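The one with the dodgy left hand

2 November 2024

Right, so I promised a few of you I'd write up the fault that ate most of my autumn, and I've finally got a cup of tea and a free evening, so here goes.

If you're new, I do home recording for a small robotics outfit called Edero. I've got a pair of hand-held grippers with cameras on, and I do ordinary household jobs with them, over and over, so that a robot can one day learn to do them from the recordings. Since August it has been bedding. I am very, very good at bedding now.

The job I was on was the grey cloth one. You lay it over the flowery sheet, pinch it, fold it, flatten it and start again. It's the nicest task on the list (you get to sit on the bed for half of it!) and I had 393 takes of it uploaded and was feeling pretty smug. Then Suryani Teoh, who checks the uploads, rang me up and asked very politely whether my gripper was telling fibs. 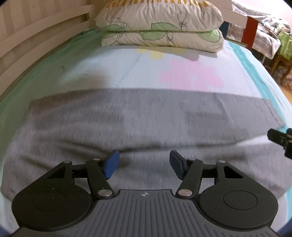
Fingers open over the grey cloth. The width reading is the bit that went wrong.

What she'd spotted was that the software thought the fingers were shut when the video showed them wide open. Only on one of the pair, and only sometimes, so you'd get twenty good takes and then a run of rubbish. For a robot learning from it that's a proper problem, as it would be told it had hold of the cloth when it was waving at thin air.

I blamed the cable first. I always blame the cable. Swapped it, did a whole afternoon's folding, sent it off, same thing. Then I blamed the lighting, and drew the curtains, and opened them again, and put a lamp on the windowsill that I kept kicking over. Ida Hellwig on the forum said try the recalibration routine, where you open and close the fingers slowly 20 times, and that fixed it completely! For one morning.

I got a bit stroppy at that point and went and weeded the path.

In the end it was Gunther Ruppert who sorted it. He had me take the housing off on the kitchen table (tray underneath, do not skip the tray) and jiggle the linkage while he watched over a video call. There was play in one of the pivots, hardly any, but enough for the little magnet on the sensor to slip round when I squeezed hard. Thick cloth means a harder squeeze, so the thin pillowcases I'd done earlier had all been fine and the bunched-up grey stuff set it off every time. I must have read past the line about checking the pivots in the setup sheet a dozen times.

A new pin, a dab of threadlock, overnight to cure, and back to the bedroom.

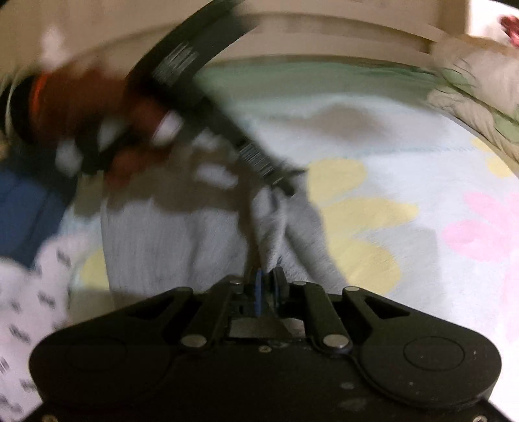

A fold of the grey cloth in the grip, flowery sheet underneath.

The sad bit is that 2 whole batches had to be binned. Suryani saved what she could by going through the video, bless her, but anything with a jump in the width reading went.

New rule for me: wiggle test on both grippers before I start, and a test squeeze on a folded towel with the numbers up on the screen. It takes less time than the kettle. If you've got the same model and yours has done a lot of thick fabric, go and give it a wiggle tonight, and let me know in the comments if you find any play. Gunther is keeping a list.

Next up is duvet covers. Send biscuits.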